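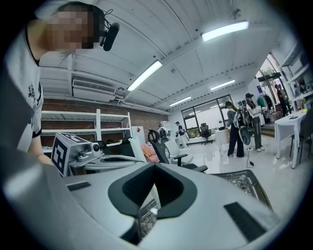
Too many travelers pass through Hurkwood on the way to somewhere else, Snædís Fogh told merchants at the June meeting, and the ones who do stop rarely know what is open past the first two blocks of Main Street. A printed visitor passport, good at shops and restaurants in all three towns along the river road, was her answer.

Hurkwood, Koubek and Dernen Launch Shared Visitor Passport

HURKWOOD, Jul 28, 2024 - The towns of Hurkwood, Koubek and Dernen have started a shared visitor passport program. The passport is a pocket-size booklet, free to anyone staying at least one night in any of the three towns. It lists 63 businesses and attractions, with hours, a street map of each town and a space for a stamp at every stop.

Visitors who collect ten stamps, with at least two from each town, can turn in the back page for a canvas tote bag and a gift certificate worth $40. The certificate can be spent at any listed business. Stamps do not have to be collected in one trip, and a passport picked up this summer stays good through the end of next year.

The first printing is 1000 copies. Booklets are at the front desks of participating motels, inns and campgrounds, and at the visitor center in each town. Guests in private rentals can get one at a visitor center by showing their booking.

The program was put together by Zenico, a destination marketing firm based in Koubek. Zenico designed the booklet, signed up the businesses and will handle the stamps and gift certificates through the first year. Each listed business pays a flat fee of $50, and the three towns split the printing bill evenly.

"We had three brochures in three racks, and each one stopped at the town line," said Štěpánka Hudec, project manager at Zenico. "People on vacation don't plan that way. They want to know where to get breakfast, what to do if it rains and how far it is to the next place."

The towns lie on the same two-lane road, with Koubek in the middle. Dernen has the boat launch and the lake beach. Koubek has the old mill and most of the restaurants. Hurkwood has the antique shops, the rail museum and the largest number of motel rooms. Before now the towns had shared a fireworks ad but had never run a year-round promotion together.

Businesses were not chosen by size. The list includes a bait shop, two bakeries, a shoe repair counter that also sells handmade belts, and a farm stand open only on weekends. Seasonal stops are marked with a leaf next to the name. Chain stores and gas stations were left out of the first edition, except for one station in Dernen that has a lunch counter.

Zenico will report stamp totals to the three town offices every quarter. The report will show which businesses were visited and in which town the passport was first handed out. Names and addresses of visitors are not collected unless a visitor fills in the optional mailing list card.

A second edition is planned for next spring. Businesses that want to be listed can pick up a form at any of the three town offices or at Zenico's office in Koubek. A listing needs a street address, regular posted hours and someone on hand to stamp booklets while the doors are open. Corrections to hours or phone numbers in the current booklet will be posted at the visitor centers.

Press contact: Štěpánka Hudec, Zenico, Koubek

###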